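シーツとタオルの入れ替え

三月に入ってから、押し入れの布ものを少しずつ片付けている。去年の引っ越しのとき、とりあえず袋に詰めて上の段に押し込んだものがそのままになっていた。シーツ、枕カバー、バスタオル、ひざ掛け、何に使うつもりだったのか思い出せない端切れ。袋は三つあって、そのうち一つは口を結んだまま一度も開けていなかった。

最初にやったのはシーツの仕分け。うちのベッドは幅が123センチの中途半端なもので、前の住人から譲ってもらった。普通のシングル用だと足りず、セミダブル用だと少し近いが、それでも完全には合わない。それなのに袋からはシングル用のボックスシーツが何枚も出てきた。実家にいたころから使っていたもので、ゴムが伸びてしまったのもある。合わないと分かっているものを洗って畳んで、また押し入れに戻すということを一年やっていたことになる。

ゴムが伸びたものは切って掃除用にした。まだ使えるものは妹に聞いたら二枚ほしいと言うので、そちらに回す。残りは近所の古布回収に出すことにした。回収の箱は駅の反対側のスーパーの裏にあって、朝の九時から入れられる。袋は透明か半透明で、濡れたものは不可。前に色付きの袋で持っていったら、その場で入れ替えることになった。

タオルのほうは、長さがばらばらなのが畳みにくさの原因だった。バスタオルだと思っていたものが、測ってみたら61センチしかなく、もう一枚は同じ棚にあったのに倍近い長さがある。これを同じ畳み方で重ねるから、棚の手前がいつも崩れてくる。今回は短いほうを洗面所、長いほうを押し入れと置き場所を分けた。それだけで棚の手前が揃った。

畳み方は、以前同じ職場にいたパルヴィーン・アワンさん(Parveen Awan)に教わったやり方を続けている。まず縦に三つ折りにして、それを半分、さらに半分。輪になっている側を手前に向けて置く。彼女はホテルのリネン室で働いていたことがあり、畳む前に端を持って一度強く振るように言っていた。振ると折りじわがだいぶ取れるし、縁の丸まったところも伸びる。わたしはつい省略してしまうのだが、今回はなるべくやった。

手こずったのは薄手の大きい布で、広げると床がほとんど埋まる。ひとりで端を合わせようとすると反対側がずれ、直しに行くとこちらがずれる。途中で面倒になって丸めてしまい、お茶を飲んでからやり直した。
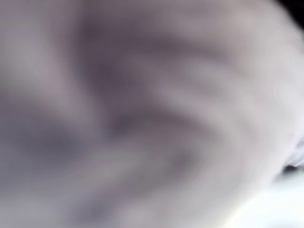
畳む前の布。ひだだらけ。

大きい布は、床に広げるより先に布団の上で半分にしてしまったほうが早かった。布団の長辺に布の端を沿わせると、それが定規の代わりになる。半分になれば腕の届く幅なので、あとはタオルと同じでいい。やわらかい布は折り目が甘いとすぐ戻るから、途中で手のひらで空気を押し出しておく。ボックスシーツの四隅は、角に手を入れて隣の角をかぶせていく方法を動画で見てやってみたが、三枚やってきれいに収まったのは一枚だけだった。残りの二枚は諦めて、丸くなった側を内側に隠した。

しまう箱も買った。Gelledonという店の布製の収納ケースで、ふた付き、一つ600円。押し入れの上段に三つ並べたかったが、奥行きを測らずに買ったせいで、ふすまを閉めるとぎりぎり当たる。少し斜めにすると閉まるので、今のところ斜めに入れている。ケースの側面には紙を差し込む窓があり、「シーツ」「冬のひざ掛け」「客用」と書いて入れた。客用といっても中身はタオルケット一枚と枕カバーだけだ。

洗い直しもした。袋の底にあったものは少しにおいがこもっていたので、洗濯機を二回まわした。洗剤はいつものVirardで、量は表示どおり。柔軟剤はタオルに使うと水を吸わなくなる気がして、うちでは使っていない。干す場所が足りず、枕カバーはカーテンレールに掛けた。この季節は午後三時を過ぎると日が陰るので、朝のうちに一回目を干し終えておかないと間に合わない。二回目の分は結局、夜まで部屋干しになった。

端切れは迷った末に半分ほど残した。洋裁をやるわけではないが、瓶のふたの下に敷いたり、アイロンの当て布にしたりはする。小さくて使いようのないものは、まとめて油を拭く用に台所へ移した。残りは菓子の空き缶に入れてある。

かかった時間は、洗濯を待つあいだも入れて二日。片付けそのものは20分くらいずつを何度か繰り返した感じで、続けてやるより疲れなかった。押し入れの上段は半分ほど空いたので、次は下段に積んである冬物の毛布を上げるつもりでいる。ただ、毛布はまだ夜に使う日があるから、もう少し暖かくなってからにする。

あと、ベッドに合うシーツがまだ一枚しかない。洗った日はその日のうちに乾かさないと寝るときに困る。123センチ幅に合いそうなものを探しているが、見つけたものは生成りと紺しかなく、どちらにするかで止まっている。紺はほこりが目立ちそうなので、たぶん生成りにすると思う。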